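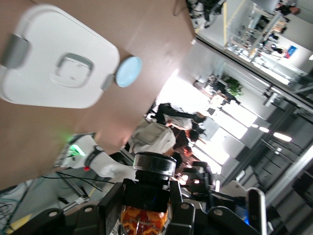
By R. Kaushik

I have fallen hard for the clip-top container. Two latches, one lid, and my lunch stays put all the way to work! Mine is plain white plastic with a handle that sits down in the lid, so a second box stacks on top (I've gone as high as 3). Leftover rice, cut melon, the good cookies in August when the kitchen is sweltering – it all goes in. Press both clips until they snap, then give it a shake over the sink.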